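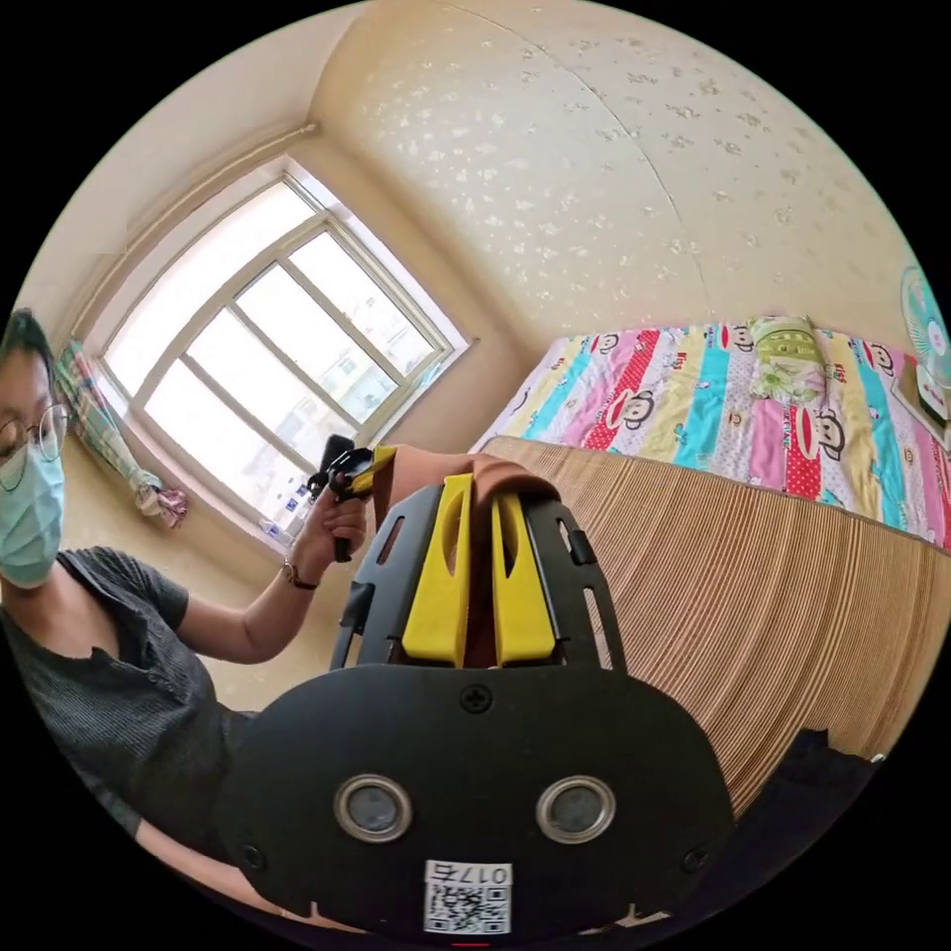

4. Folding Pants for the Grorkach Insert

This section covers folding one pair of long pants on a bed and loading it into the Grorkach drawer insert. The leaflet in the carton covers the same ground in four drawings and promises a drawer that stays neat through 1,900 openings. We have no idea how anyone arrived at that number, and you should treat it as decoration. What follows takes longer than the leaflet says it will and works on more kinds of pants.

Before you begin

You need a clean pair of pants, a flat surface longer than the pants, and the insert already assembled as described in section 3. You don't need the folding card supplied with the insert. We tried it on several pairs and it mostly got in the way. Keep it if you fold a lot of T-shirts.

A bed is fine. The leaflet asks for a table, but few people have a free table the length of a pair of pants. A firm mat over the bedding helps. On a soft comforter the fabric sinks where you press, and your creases wander.

Caution: Pants should be fully dry. Check the waistband and the pocket bags with your fingers, which stay damp long after the legs feel done. If in doubt, hang the pair up for another 20 minutes and check again.

4.1 Laying the pants out

1. Empty the pockets and push the pocket bags back inside. Turn the pants right side out.

2. Close the button or hook and pull up the zipper. An open fly makes the waistband gape and you'll be fighting it for the rest of the section.

3. Hold the pants by the waistband and give them one good shake. If a second person is helping, each of you can take an end of the fabric and draw it straight between you before it goes down. Pull gently. Knits and stretch blends will spring back, so whatever you gain by hauling on them is gone a minute later.

4. Lower the pants onto the mat with the waistband toward you and the legs pointing away. The legs can spread apart for now.

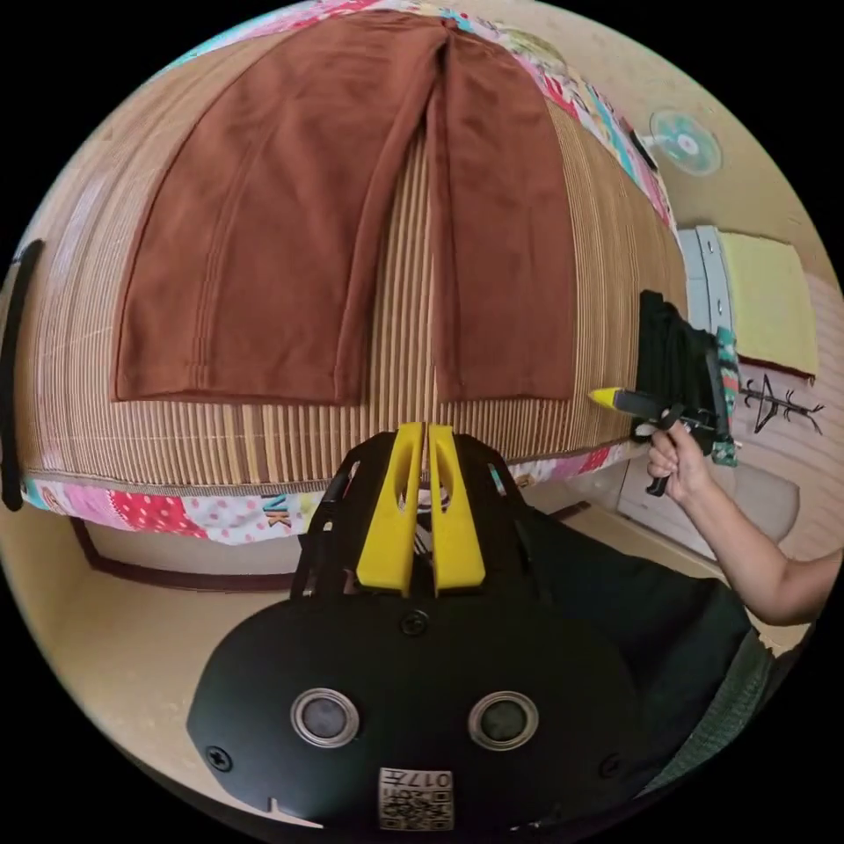 Kahsay

5. Smooth each leg from the waistband down to the hem with the flat of your hand. Follow the seams with your eyes while you do it. A seam that twists around toward the front of the leg needs to be coaxed back to the side.

6. Check the gap between the legs. With the pair spread out you should see a strip of mat running up between them. If one leg lies across the other, lift it clear and smooth it again.

Note: Some cheap pants are sewn with a twist in the leg, and no amount of smoothing will bring those seams into line. Get them close and move on. The leaflet's claim that "any seam can be aligned" was presumably written by someone with better pants.

Note: On a striped or ribbed mat it is tempting to use the ribs as a ruler. Go ahead, but check first that the mat itself is straight on the bed. Ours rarely is.

4.2 Bringing the legs together

1. Pick up one leg by the hem and by a point near the knee. With two people, one can hold the waistband while the other moves the leg.

2. Carry the leg over and set it on top of the other, hem on hem. Don't drag it across, or the lower leg will bunch underneath.

3. Line up the hems first and the outer seams second. The waistband comes last, and it may not line up perfectly, especially on pants with a curved rise.

4. A small triangle of fabric will stick out at the seat. Tuck it back toward the legs so that the long edge is more or less straight. You can skip this on thin summer pants.

5. Run your hand down the whole length once. Stop there. We see no benefit in doing it three times, whatever the leaflet says.

Caution: Watches, bracelets and rings with raised settings can catch on ribbed knits and loose weaves. Take them off, or keep that wrist away from the fabric.

4.3 Folding to size

The insert fits drawers with an inside depth of 19 inches or more. Measure yours again now if you guessed at it in section 3. The folded pair has to stand upright in its slot, and its height depends on how many times you fold it.

1. Bring the hems up toward the waistband and stop a little short of it. The stiff band should be left standing clear of the hems, since stacking the two makes a lump that won't fit the slot.
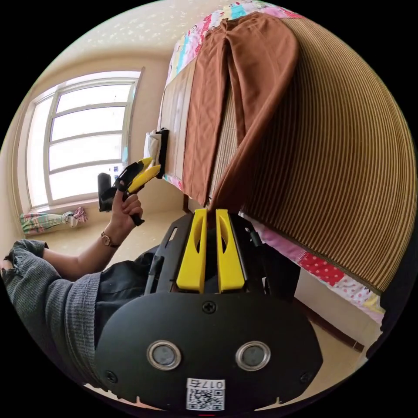

With some pairs that lump is there whatever you do. Heavy denim with a thick belt loop is the worst offender, and for those we would forget the slot and lay the pair flat at the back of the drawer, where it does no harm.

2. Fold in half again, bringing the folded edge up to the waistband.

3. Try the bundle against the side of the slot. If it stands higher than the drawer front, fold it in thirds at step 2 where you had folded it in half.

4. Let go and see if it holds. A bundle that springs open on the bed will spring open in the drawer too. Go back to 4.2 and smooth out the air.

Note: The leaflet shows the bundle standing unsupported on a tabletop. Cotton twill may do this. Jersey won't, and it doesn't need to, because the slot walls hold it up.

4.4 Loading the insert

1. Start at the back of the drawer. Set each bundle on its edge with the smooth fold facing up.

2. Fill a slot until the bundles touch but still slide out with two fingers. The packaging says four pairs per slot. Two is closer to the truth for winter pants, three for light ones.

3. Close the drawer slowly the first time. If it catches, take out the tallest bundle and repeat 4.3 from step 3.

Caution: Do not push down on the bundles to make the drawer close. The divider clips are the weakest part of the Grorkach and they snap without much warning. Spare clips are sold by Hudotia under part number 300. The Brerkberg clips look the same but are a hair too wide, and forcing them in will split the rail.

If it doesn't work

The bundle leans over. The slot is underfilled. Add a pair or move the divider in one notch.

The knees come out creased. The second fold is landing on the knee. Shift it toward the hem, or hang that pair. Pants you have to iron again every time have no business in a drawer.

One hem is longer than the other. Lay the pair out again and compare the legs from waistband to hem. If they are different lengths when flat, the fault is in the pants, and you can fold them by the longer leg.

The drawer looked good for a week and then went back to how it was. Check that you aren't pulling bundles from the middle of a full slot. Beyond that we have no fix to offer. The insert keeps folded pants upright, and the folding is still up to you.

For skirts and shorts, go to section 5.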